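The bottle is not the chore

Every December I get a fresh round of messages telling me that the washing will soon be taken off my hands. The one that arrived from Stelance last month ran to 14 pages and used the word "effortless" on most of them. I read it while hanging up socks.

My complaint is a small one. Picking things up has got better, and I am happy to say so. A pair of hands with proper fingers can close round a plastic bottle, and a few years ago I would have bet against it. But a chore is a long string of dull decisions with some lifting in between. Which pile is this from? Is that mark gravy or rust? Has someone left a tissue in the pocket again? 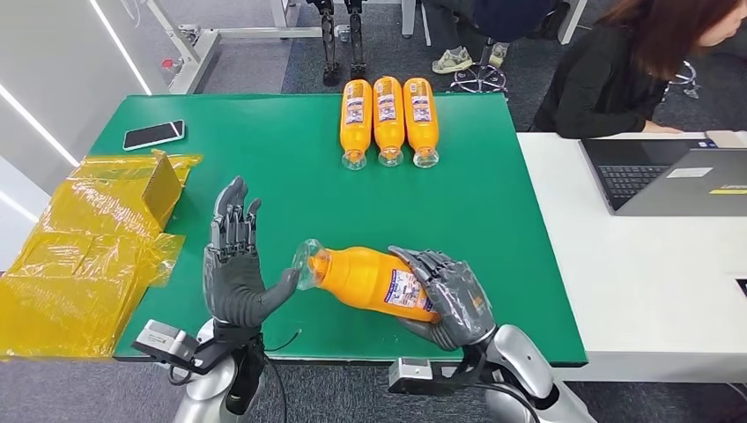 Beatrice Waweru wrote back to an earlier version of this piece to say that I was setting the bar where I knew it would be missed. Her mother can no longer grip a full bottle, she said, and would gladly sort the pockets herself if something else did the holding and pouring. She does not care whether it takes nine minutes.

I take the point, and it has bothered me since. For her mother, half a chore would be worth paying for. What I doubt is that half a chore is what is being sold. The Stelance pages never mention someone standing by to do the rest. They promise a basket of dirty clothes at one end and a folded stack at the other, and for that I would want to see 96 loads in a row in a stranger's kitchen, with the cat in it.

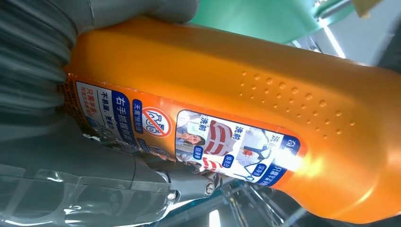
Measuring out detergent is where I would start any test, well before folding. It is the step my own household gets wrong most often, usually by pouring too much, and it needs a light touch on something heavy that gets lighter every week. The makers know we are hopeless at it. The orange bottle here says on its label, in Chinese, that only half a capful is needed, and another line tells you to grip the cap with the right hand. So the instructions assume a right hand, a cap, and a person who can judge half. Holding the bottle, however firmly, answers none of that.

Show me the half capful, poured level, with no blue drips down the front of the machine. Then the next one, from a different bottle with a stiffer cap. I would pay attention to that — more than to any film of a shirt being folded very slowly on a clean table. Until then I will keep doing my own, badly, and Beatrice's mother will keep waiting for someone to come round.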